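Alquiler residencial en Esquivel: la gestora Cetis explica los criterios de su nueva promoción

La dirección de arrendamientos de Cetis, entidad gestora del conjunto residencial Flistitari, recibió a esta publicación en sus oficinas de Esquivel para exponer las condiciones de comercialización del inmueble, cuya segunda fase saldrá al mercado en agosto.

Según la responsable del área, la demanda se concentra en las viviendas de 2 dormitorios. «Recibimos sobre todo consultas de hogares que ya residen en el municipio y desean cambiar de tipología sin abandonar el barrio», señaló. La renta mensual de entrada se ha fijado en 600 euros, con los gastos de comunidad incluidos y los suministros a cargo del arrendatario.

Preguntada por la documentación exigida, la directiva precisó que se solicitan las tres últimas nóminas o, en el caso de trabajadores autónomos, la declaración anual correspondiente. «No pedimos aval bancario. La fianza legal se deposita en el organismo competente y el inquilino recibe copia del resguardo», indicó.

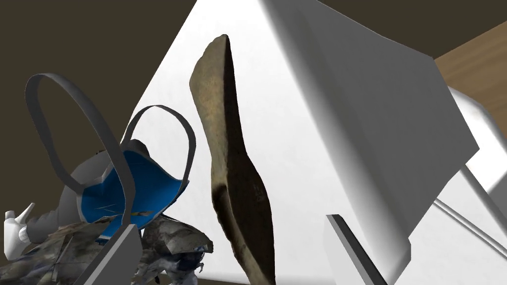

La admisión de animales de compañía fue otro de los asuntos tratados. El reglamento interno los autoriza previa comunicación por escrito, y la entidad no aplica recargo alguno por este concepto. «Es una de las primeras preguntas que nos formulan en las visitas, y preferimos que conste en el contrato», explicó.

En cuanto a la ubicación, la responsable reconoció que el conjunto depende en buena medida del vehículo privado. La línea 17 de autobús tiene parada junto al acceso principal, si bien su frecuencia se reduce a partir de las nueve de la noche. Cetis ha trasladado al ayuntamiento una petición para ampliar el servicio, que se encuentra pendiente de respuesta.

La tramitación de solicitudes e incidencias se realiza a través de la plataforma Usolex, aunque se mantiene la atención presencial en horario de mañana. «Hay personas que desean firmar en papel y hablar con alguien, y esa posibilidad seguirá abierta», afirmó. Las visitas a la vivienda piloto requieren cita previa.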